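Inside the Zerov N2 endurance program: cooling, cycles and the second gearbox

Zerov's N2 prototype will start its first full endurance season with a transmission that did not exist when the car was announced. The original six-speed unit was dropped in July, after the second long bench run, and replaced by a narrower casing developed with the gear specialist Nirari. The head of powertrain at Zerov agreed to discuss the change at the company's workshop, on the condition that the conversation stay on engineering and that staff not be named.

The reason for the switch was oil temperature. The first gearbox met its torque target and its weight target, but it could not hold a stable temperature over a full stint when the car was running in traffic.

"In clean air it was fine," the engineer said. "Put the car behind another one for several laps and the duct feeding the cooler loses pressure. The oil goes up, viscosity goes down, and you start to see wear on the third and fourth gear faces. We could have made the duct bigger, but then you pay for it in drag at every circuit on the calendar."

The new casing moves the oil pickup to the rear and reduces the volume of oil that is churned by the lower shaft. According to the engineer, most of the temperature gain comes from that single change. The cooler itself was carried over, along with its mounts and lines.

Testing the gears

Nirari supplied two sets of gears for the program, cut to the same geometry but finished differently. The first was ground and shot peened. The second went through an additional polishing stage, which adds time to each batch and was at first considered too slow for a race program.

Both sets ran on the transient rig, which replays recorded track data through an electric motor on the input side and a pair of absorbers on the outputs. A complete test is 3,000 shifts. The ground set was removed at 1,298 when particle counts in the oil passed the limit set before the test. The polished set completed the full distance.

"You don't want to read too much into one failure," the engineer said. "We stripped it, and the pitting was on a single gear. It may have been a local problem in that batch. But the polished set gave us a flat particle trend from start to finish, and that is the thing I look at first."

The polished gears were adopted for both cars. Zerov will replace them on a mileage basis during the season — the interval has been set, though the engineer would not give the number — and will inspect the dog rings after every event.
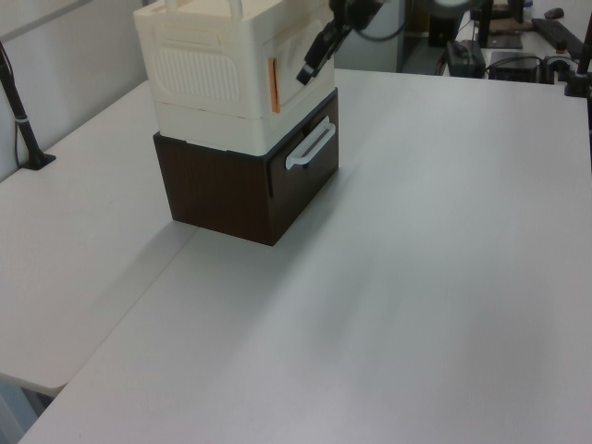
Calibration and shift strategy

Software for the shift actuator comes from Cunha, which also supplies the engine control unit. The earlier calibration used a fixed torque cut for each gear pair. The current one adjusts the cut according to clutch speed, oil temperature and the rate of change of engine speed.

The engineer described the early results as mixed. Upshifts improved right away. Downshifts under heavy braking did not, and on the first track outing the drivers reported that the rear axle locked for a moment on the change from third to second.

"The blip was arriving late," the engineer said. "Not by much, but at that load it doesn't have to be much. We moved the request earlier and limited how far the controller could trim it. After that the complaints stopped, and the data agreed with the drivers. Sometimes you only get one of those."

Total shift time is not being published. The engineer did say that it is longer than on the original gearbox, and that the team accepted this in exchange for lower peak loads on the dog rings. Over a sprint distance the old calibration would be quicker. Over six hours, in the team's simulations, the new one comes out ahead on parts life with little change in race time.

Track running

The first proper mileage was completed at Jesach, a circuit chosen for its long straight and the slow corners at either end of it. The car covered 300 laps across the test. There were two unplanned stops, one for a speed sensor and one for a leaking seal at the left output shaft. The seal has since been changed to a different compound, and the sensor bracket has been stiffened.

Asked what remains open before the car is homologated, the engineer listed the clutch wear rate, the behavior of the oil system under long right-hand corners, and the time needed to change the gearbox in the garage. The last of these is currently limited by access to the upper bellhousing bolts. A revised rear crossmember is being machined and will be fitted before the next test.

"The gearbox comes off with the suspension attached, so every connector and line has to be reachable from one side," the engineer said. "Two of them aren't yet. The drawings are done and we're waiting for parts."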